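Kitchen bench notebook, Terdale site
13 July 2024
Written up by Lucie Vachon, read over by Uwe Reuter

Good session on the dish clearing, and I want to get it down before it blurs. Ran 18 pickups with the arm on the sink-side counter. Mugs are easy now! Bowls are still the fussy ones, the fingers have to come in nearly straight down or the rim rolls away from them. Uwe thinks a lower approach speed would fix half of it. I think it's the wrist angle. We'll try both.

What I really wanted to note is what the Brorkura kitchen staff told us at lunch. They've had the Ulus setup on the dish return since February, and the big change for them is when they wash up. It used to be one long push after the midday rush, two people at the sink with their sleeves soaked. Now the arm keeps the counter moving during service and one person does the scrubbing, pans and knives. The other has gone over to prep, which she likes a lot better (she told us so twice).

Less rosy: they have to put things down more neatly than before, and new people forget. Also the person left at the sink misses the company. Worth thinking about where the arm stands, so two people can still talk across it. Uwe has drawn a layout with the base moved toward the end of the counter.
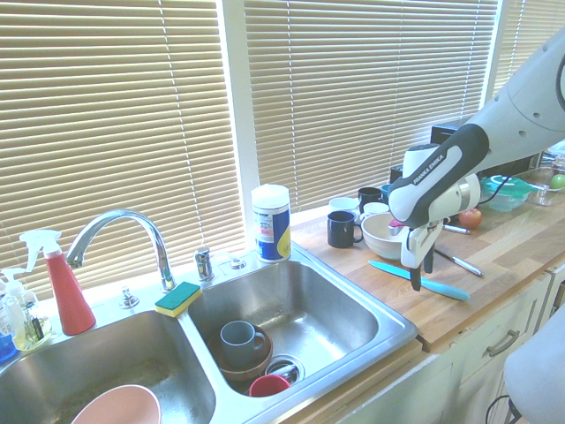
Gripper over the white bowl, mugs behind it by the window.

To do:
Slow the descent for bowls, 10 runs, then change the wrist angle and do 10 more.
Knives stay a hand job for now. Write that on the sheet by the sink.
Ask Brorkura whether the evening crew sees it the same way, we only talked to the lunch people.
Uwe to send the layout over to Reuter for a look at the cable run.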